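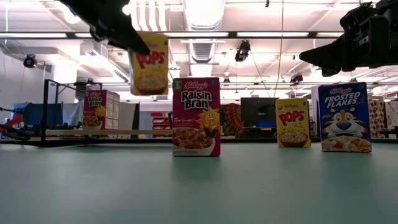

Kellogg's cereal boxes on the worktable, one of them raised.

December 11, 2020

The city of Lenuvia is considering an ordinance that would require every dog over a certain weight to wear a muzzle in public spaces. I have submitted written comments in opposition, and I set out the substance of them on this page for readers who were unable to attend the hearing.

The proposal was first circulated in March, following two incidents at Clisuno Park. Both were serious and both deserved a response from the city. In each case, according to the incident summary released with the draft, the dog was off its leash in an area where leashes are already required. The existing leash rule carries a fine of $60. The summary does not state whether the fine was issued in either case, and I have asked the city clerk to supply that information.

A rule based on weight treats a calm, elderly retriever as a hazard and leaves a smaller dog with a record of biting entirely outside its terms. Owners of large dogs would be obliged to buy equipment, train the animal to accept it, and use it on every walk, whatever the dog's history. Owners of small dogs would be obliged to do nothing.

The draft also says very little about the type of muzzle required. A basket muzzle of the correct size allows a dog to pant, drink and take a treat. A tight fabric sleeve does not, and is unsuitable for more than a few minutes of use, particularly in warm weather. An ordinance that does not distinguish between the two will lead many well-meaning owners to buy whichever is cheapest.

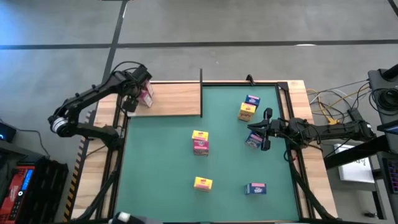

Training is a further concern. Most dogs can learn to wear a muzzle comfortably, but the process takes patience and should not be rushed to meet a deadline. The draft allows 90 days from adoption. Dogs that are newly arrived from a shelter, or that dislike being handled about the head, may need considerably longer.

I would ask the city to consider a different approach. First, enforce the leash rule already on the books, and publish the number of citations each quarter. Second, adopt a graduated process for individual dogs whose behavior has given cause for concern, beginning with a written warning and an assessment by a qualified professional. A muzzle order may well be appropriate at the end of that process. Third, restore the fenced exercise area on Vasiliauskas Street, which has been closed for repairs to the gate. Residents who lost that space have moved to Clisuno Park, and crowding there has plainly increased.
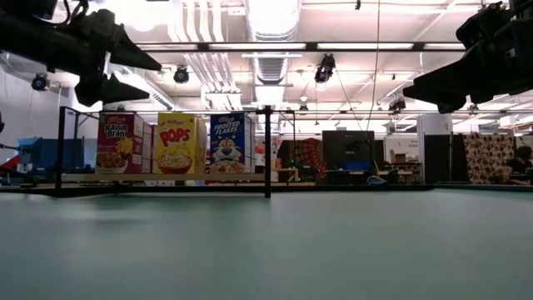 The cost of these measures is modest. The repair estimate attached to the parks budget was $200 for the gate hardware, with labor to be provided by city staff. A single assessment is listed at $100, and the draft could place that charge on the owner.

Written comments may be left at the clerk's office or sent by mail. Comments should include the writer's street address and refer to the draft ordinance by its title. My own full submission, including the section on muzzle fitting, is available to any resident who requests a copy through the contact form on this site.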